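Robots get better at phones when the stands keep changing, Sarnness group finds

A robot arm that can put a phone on a stand is nice. A robot arm that can put a phone on a stand it has never met before is a good deal nicer, and that is what a small group at the Sarnness lab has been chasing since last winter. Their new results came out in November, and they are a treat for anyone who has ever watched a robot fail at something a five-year-old does without looking.

The project is called Jukero. The idea behind it is easy to explain, even if the work took months. Most teams that teach robots by demonstration (a person steers the arms, the computer records everything, and a model learns to copy it) pick one setup and repeat it until the model gets good. Same object, same table, same spot. The trouble starts when you move the object or swap it for its cousin. The model has learned that one table by heart and has very little to say about any other.

Kourosh Mirzaei, who leads Jukero, wanted to know what would happen if the team did almost the opposite. Take one plain job, placing a phone on a stand, and change everything else as often as people could stand it. Different phones. Different stands, with different hinges and lips and feet. Stands folded, stands open, stands facing the wrong way. Phones face up, phones face down, phones half under other phones. Even the mat gets changed.

"We had a rule that if the operator was starting to feel comfortable, it was time to mess up the table," Mirzaei said. "They hated the rule. I would have hated it too."

The team recorded 2,541 demonstrations this way. They also recorded a second set of the same size the usual way, with one phone, one stand and only small shifts in position, so they could compare the two fairly. Same arms, same operators, same model, same number of training steps. The only thing that differed was how much the table changed between one recording and the next.

Then came the test, and the group was strict with itself. Everything used for testing had been kept in a locked drawer during recording, so that no phone or stand in the test had ever been in front of the cameras. The two models took turns on 636 attempts each, with the starting layouts drawn by lot and a judge who wasn't told which model was running. An attempt counted only if the phone was still on the stand ten seconds after the gripper let go.

The model trained on the tidy set got the phone to stay put on 41 of its attempts. The one trained on the messy set managed it on well over half. Mirzaei says he had the judge's sheets checked twice before he let anybody celebrate, and you can see why! Nobody on the team had expected a gap that wide from the same amount of recording time.

The fun part is in how the messy model fails. The tidy model tends to go to the place where the stand used to be in training and close its fingers on air. The messy model usually gets the grip and then misjudges the lip at the bottom of the stand, so the phone slides or tips. That is a much more useful kind of mistake, since it points to one particular thing to work on. It also tries again. In the recordings there are plenty of cases where it drops a phone, backs off, and comes in from a different side, something the operators did all the time because their own first tries often went wrong too.

That last point may turn out to matter as much as the changing layouts. Many teams throw away demonstrations in which the operator fumbles. Jukero kept all of them, as long as the phone ended up on the stand. To find out whether this helped, the group pulled out 1,038 recordings that had at least one fumble in them and trained a third model on what was left. It did worse than the full messy model, and it lost most of its ground after the first miss. A model that has only seen clean work has no idea what to do with a phone lying where it shouldn't be.

The setup itself uses two arms on a shared rail, with a camera watching the whole cell and more cameras down at the wrists. The wrist view does a lot of the work. From up high, a thin metal stand can be hard to make out, and a dark screen can be tricky in its own way, as it picks up reflections of whatever is nearby. Close in, the model gets a good look at the hinge and the lip before it commits. When the team switched off the wrist views as an experiment, grips held up fairly well but placements fell apart.

The phone cell at Sarnness, from the wrist and from the fixed camera:

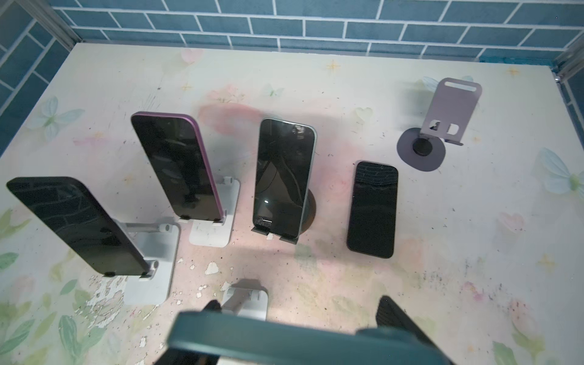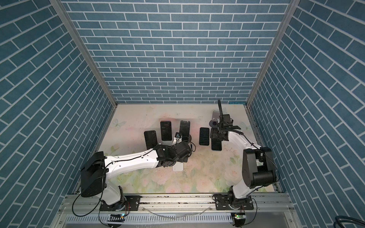 There are limits, and the group is open about them. Speed is one. The messy model is slow, slower than its human teachers, and it sometimes hangs over a stand for several seconds as if making up its mind. Heavier phones in thick cases give it trouble. So do stands that fold under light pressure, where a person would hold the base with the other hand. The arms could do that too, in principle, but only a small share of the demonstrations show it, and the model rarely picks it up by itself.

It also remains to be seen how far the result carries outside this one job. A group at Gendholm has started on the same comparison with kitchen jars and lids, using the Jukero recording rules, and Mirzaei is hoping their numbers come out alike. If they don't, he says, he'd like to know that just as much. Another lab, at Ruddock, has asked for the full set of recordings to see whether a different kind of model gets the same boost from the same data.

The recordings, including all the fumbles, will be shared with other research groups once the labels have been checked. The written rules for the operators go with them. They fit on a single page, and the one about messing up the table is still at the top.

Next for the Sarnness team is two-handed work: one arm steadies the stand while the other brings the phone. Recording has already begun, with a fresh batch of operators and a new drawer of phones that stays locked until test day.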